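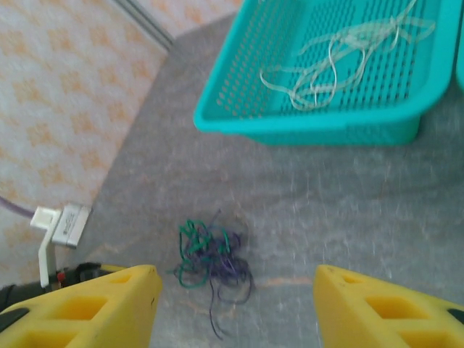 Green and purple cord between the fingers, turquoise sorting basket behind.

Progress report, November
To: Gebhard Imhof, small projects fund
From: Harish Kushwaha, for the Punel shed
Project: Vishwakarma (two-armed cord sorter)

Gebhard, you asked for this report to be shorter than the last one and to contain fewer feelings about screws. I've managed one of those and I'll leave you to work out which.

Where we said we'd be by now: two arms on one rail, each able to pick a bit of cord off the work surface and drop it in the right basket, with the one control program running both. Where we are: two arms on one rail, one control program, and a success rate I'm prepared to put in writing but wouldn't want read aloud at dinner.

You'll remember why we're doing this. The shed gets given bags of offcuts - cord, string, ribbon, lanyard, whatever the weaving group and the kite people have left over - and it all arrives as one large animal. Someone has to pull it apart and sort it by colour before it's any use. For the past two winters that someone has been me, usually with the radio on and bad language. The grant was for a machine to do the boring part.

The enclosure

Done, and I'd call it the best part of the build if it weren't the part with no moving pieces. The posts are aluminium and the front rail is made of slotted extrusions, and both base plates bolt straight onto it, so we can slide an arm along and bolt it down again when we get the spacing wrong. We've had the spacing wrong four times. The current position is the one that lets the grippers meet in the middle without the elbows hitting anything.

The wallpaper came up at the last review, so for the minutes: the walls needed to be pale and we had most of a roll of it. I accept that it makes the thing look like a dolls' house with a very serious tenant. I don't accept that it was a waste of budget, as it cost nothing and I hung it myself.

The pattern has given us one real problem. The colour-finding part of the program looked at the peachy bits of the print and decided they were string. For the better part of a week the left arm made small, hopeful reaches toward the wall. We now tell the program where the work surface stops and to ignore everything past that line, which fixed it, at the cost of any cord that ends up beyond the line. It simply doesn't exist as far as the machine is concerned. I've had bosses like that.

The arms

The arms are the Plarkano kit we put in the application, and I've no complaint about the kit itself. The instructions are another matter. Step 12 of the shoulder assembly has you fit a part that step 18 has you take off again, and I'd love to know what goes on in between that makes it worth the trip. Anyway, both are assembled, both have been through their calibration, and both hold position when asked.

Cable routing is the job I'd underestimated most. Each arm has a purple cable running from its base to the gripper, and it has to be long enough for full reach and short enough not to snag on the shoulder. Our first attempt was too short and pulled a plug out at full stretch. Our second was long enough to skip with. What's there now loops up over the shoulder and works, though I'd like a proper clip at the elbow before I let anyone call it finished.

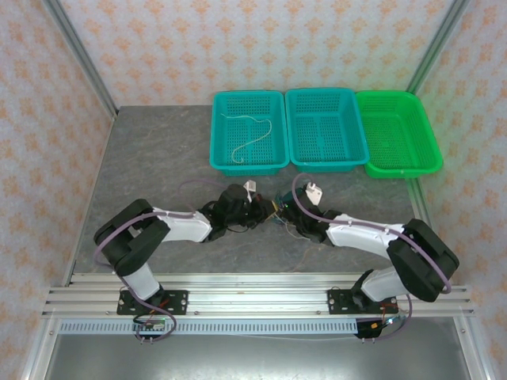

Getting both grippers to the middle at the same moment was the milestone I'd been dreading, and it went in on the second try. The trick was to stop running the arms off separate clocks. Each had its own idea of when "now" was, and the two ideas drifted apart over a long session until the arms were politely handing things to each other across a gap of several seconds. With one program giving both their orders they arrive together, and the handover works often enough that I've started showing it to visitors, which I may regret.

The control boards are still hanging off the front on their own wires. I know. There is a box for them, it's been cut, and it's sitting on the bench waiting for someone to drill the cable holes in a place that matches where the cables are. I'd rather do it once the elbow clips are on, so that I know how much slack I'm working with. Please regard it as scheduled.

Picking up cord

Right, the numbers. Over the reporting period we ran 242 scored picks. A scored pick starts with one clump on the work surface and ends when it's either in a basket or plainly not going to be. Single lengths of thick cord go well. The fingers close on them, lift, and let go over the basket with hardly any drama. Tangles go less well, and thin slippery ribbon goes so badly that I've split it out into its own column to protect the average.

The trouble with a tangle is that the arm doesn't know which bit of it to grab. It aims for the middle of the colour it's been asked for. If green is on one side of the clump and purple is on the other, it picks up the green, feels pleased with itself, and brings the purple along for the ride. Strictly speaking the green has then been correctly sorted. I have not scored it that way.

What has helped is a shake. The arm lifts the clump a short distance, waggles it, puts it down and has another look. Sometimes a strand falls free and the next grab is a clean one. Sometimes the clump gets tighter, as anyone who has shaken a necklace could have told me. We let it have three shakes before it gives up and moves on to the next clump. Left without a limit it will go on all night, and I have an electricity bill that says so.

The next thing to try is using both arms: one holds, the other pulls. It's what a person does, and it's the whole reason we asked for two arms in the first place. We couldn't attempt it until the timing was sorted, so it slides into the next period. I'd call that one item late and no items dropped.

Release is better than it was. Early on, pale thin stuff would cling to a finger after the gripper opened and then get carried back over the work surface and laid down somewhere new. We now open the gripper wide, wait a beat, and give the wrist a half turn over the basket before it comes away. It looks like someone salting chips.

The baskets

We have turquoise ones and a green one. I bought them before giving any thought to a machine that finds cord by colour, and yes, green cord in a green basket did cause an afternoon of confusion. The program counted the basket as a very large piece of unsorted string and went to fetch it. To its credit, it got a fair grip on the rim. The basket positions are now masked out in the same way as the walls, and the shopping for any future baskets has been taken off me.

They also need fixing down. A good bump from a wrist shifts one, and after that everything lands slightly beside where it should. I've tried sticky pads and I've tried asking people not to lean on the rail. Small corner brackets are next.

Money

Of the 3,000 granted, the arms took the largest bite, as planned. Extrusion and fixings came in under. Connectors came in over, thanks to my having ordered the wrong sex of plug, twice, from Harkex, who were decent about the returns the first time. There's enough left for the clips, the brackets, the drilling and a spare motor. I'd like to buy the spare motor now while everything works, if you've no objection. The lead time is long and I know what my luck is like. Receipts are in the usual folder, and the one with the coffee ring is legible if you tilt it.

What isn't going well

You asked for this section specifically, so: the lighting. The shed has one window, and the machine's idea of purple before lunch is quite different from its idea of purple at 4 pm. We've been re-teaching it the colours at the start of each session, which takes a few minutes and is dull. A blind and a fixed lamp would cure most of it. I've a lamp at home I can bring in. The blind I'd have to ask you for.

The other weak point is that I'm still the only one who can restart the thing when it sulks. I've written two pages on how to do it and taped them up inside the cupboard door. So far the feedback is that my handwriting is also a fault condition.

Next period

Two-arm untangling, first attempt. Elbow clips on both arms, then the boards into their box. Brackets for the baskets. Lamp in, blind if approved. Another round of scored picks on the same mix of cord, so we can compare like with like, and with the ribbon column kept in even if it's embarrassing.

What I need from you is a yes or no on the spare motor and the blind, and a date for the visit. Mornings suit the machine better, for the reason given under lighting. Wear something that isn't green.

Harish

Recent from the Punel shed
Vishwakarma: second quarter report
Why the drill press is behind a curtain
Offcuts wanted, offcuts not wanted
Notes on bolting things to a rail
Kite cord: what we can use
Shed hours over the winter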